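How to Winterize a Four-Stroke Outboard on a Pontoon Boat

By Sanaa Shehata
Posted 25/08/2023 in Engine Care

This procedure covers a single four-stroke outboard with electronic fuel injection, mounted on a pontoon boat that will be stored on a trailer or on blocks. It assumes storage in an unheated building or outdoors under a cover. Two-stroke engines need a different fogging method and are not covered. Where the engine manual disagrees with anything on this page, follow the manual.

Plan the work for the last week you expect to use the boat. At Pennington, where I keep mine, that is usually the first half of October. Do not wait for the first hard frost. Water left in a gearcase can crack the housing in one night.

Tools and supplies

Fuel stabilizer rated for ethanol blends
Engine oil and filter of the grade listed in the manual
Gearcase lubricant and a hand pump with the correct threaded fitting
Two new gaskets for the gearcase drain and vent plugs
Fuel/water separator element
Fogging oil in a spray can, if your manual calls for it
Marine grease and a grease gun
Flush muffs or a garden hose adapter
Drain pan, rags, nitrile gloves
Torque wrench
Corrosion inhibitor spray

Step 1. Treat the fuel

Add stabilizer to the tank before filling it. Fill the tank to the level given by the boat builder, leaving room for expansion. Adding the stabilizer first lets the incoming fuel mix it. Check the dose on the bottle against the full volume of the tank, including fuel that was already in it.

Run the engine for 15 minutes after treatment so that treated fuel reaches the injectors and the vapor separator. This can be done on the water or on the hose. If you do it on the hose, combine it with Step 2.

Step 2. Flush the cooling system

Trim the engine to vertical. Fit the muffs over the water intakes on both sides of the gearcase and open the tap fully before starting. Remove the propeller if you plan to shift into gear at any point. Otherwise leave the control in neutral and keep everyone clear of it.

Start the engine and confirm a steady stream from the telltale. If there is no stream within a few seconds, shut down and check the muffs for position and the telltale outlet for debris. Keep the speed at or below 1000 rpm. Higher speeds on muffs can draw air past the cups and run the water pump dry.

Shut the engine down before closing the tap. Leave the engine vertical until water stops running from the gearcase and the exhaust outlet. Storing it tilted can trap water in the propeller hub.

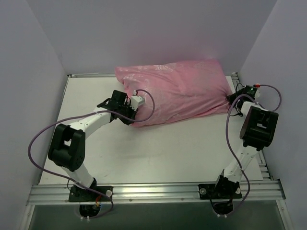 Step 3. Change the engine oil

Warm oil drains faster and carries more of the suspended material out with it, so do this soon after the flush. Stand the engine in the position shown in the manual. Some models drain from a plug on the side of the driveshaft housing and need to be turned to full lock. Others are emptied through the dipstick tube with an extractor pump.

Remove the filter with a cap wrench and a rag under it. Wipe the sealing face on the block and check that the old gasket came off with the filter. Oil the new gasket, spin the filter on until it touches, and tighten by the amount printed on the filter body.

Refill, run for one minute on the hose, shut down, wait for the oil to settle, and check the dipstick. Do not overfill. Milky oil on the dipstick points to water in the crankcase. Find the cause before the engine is stored.

Step 4. Change the gearcase lubricant

Place the pan under the gearcase. Remove the lower drain plug first, then the upper vent plug. Let the lubricant run until it drips slowly.

Inspect what comes out. A fine gray paste on the magnetic plug is normal wear. Chips or slivers are not. Lubricant that looks like coffee with cream contains water, and the seals should be pressure tested by a dealer.

Screw the pump fitting into the lower hole and pump until lubricant flows from the upper hole without bubbles. Install the vent plug with a new gasket, remove the fitting, and install the drain plug quickly with its own new gasket. Torque both plugs to the manual value. Wipe the housing clean so that any leak will show in spring.

Step 5. Replace the fuel/water separator

Close the fuel shutoff if one is fitted. Unscrew the canister with a rag beneath it and pour the contents into a clear jar. Water settles to the bottom. If more than a spoonful is present, have the tank checked before adding more fuel. Fit the new element, open the shutoff, prime the bulb until firm, and look for seepage at every clamp.

Step 6. Fog the cylinders

Some makers of injected engines advise against spraying fogging oil into the intake. Check first. Where the manual allows it through the plug holes, disconnect the ignition as directed, remove the plugs, spray a short burst into each cylinder, and turn the flywheel by hand in its normal direction. Refit the plugs to the listed torque.
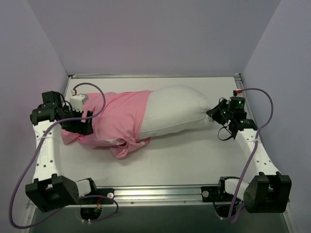 Step 7. Grease and protect

Apply grease at every fitting: tilt tube, swivel bracket, and steering link. Retract the steering ram before greasing the tube on cable steering systems. Pull the propeller, look for fishing line behind the thrust washer, clean the shaft splines, grease them, and refit the propeller with a new cotter pin or tab washer.

Spray corrosion inhibitor lightly over the powerhead with the cowl off. Keep it away from belts and the air intake.

Step 8. Remove the battery

Disconnect the negative cable first. Clean the terminals, charge the battery fully, and store it in a cool, dry place. Recheck the charge once a month. A discharged battery will freeze.

Step 9. Record the work

Write down the engine hours, the oil and lubricant used, the part numbers of both filters, and anything that needs attention before launch. Tape a copy inside the console door. Mark the key tag "battery out" if the boat is shared.

Storage position

Leave the engine fully down for the winter if ground clearance allows. If it must be tilted on the trailer, use the support bracket and take the load off the hydraulic rams. Keep the cowl latched, and leave the cover vents open so that damp air can escape.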